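Search this site
Search for:
Go

Two nights by the lake at Lokevik

So we finally did it! Beca Rees has been going on at me for years about the lake at Lokevik (she camped there as a student and has never shut up about it), and in June I gave in, borrowed Meirion Gwilliam's tent and off we went.

The bus drops you at the top road and then it's 40 minutes down through the birches with everything on your back. I'd packed far too much, obviously. Two books! I didn't open either.

You pitch wherever you like on the grass above the shingle. There's a tap, a long-drop toilet that's better than it sounds, and a box on a post where you leave your money, so bring coins. We had a family with a canoe at one end and an elderly couple at the other who swam before breakfast both mornings without so much as a squeak. I went in up to my knees and made a great deal of noise.

On the full day we walked up to the Turnoritz hut, 2,000 feet if you count from the shore, and my legs certainly did. The path follows the stream for the first hour and then gives up being polite and goes straight up through the bracken. It was cloudy on top, so no view of the sea, but we ate our cheese rolls on the hut step and watched the mist come and go over the far ridge – lovely.

Coming down we took the Julley side, past the old weir, which is longer but much kinder on the knees. I'd do it that way round again. Beca wouldn't.

A few things if you're going: the shop at the road end shuts at four, the midges come out at seven, and the last bus back is the number 43. We ran for it.

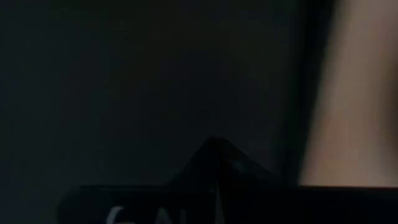 An arm in the dark, a bit blurry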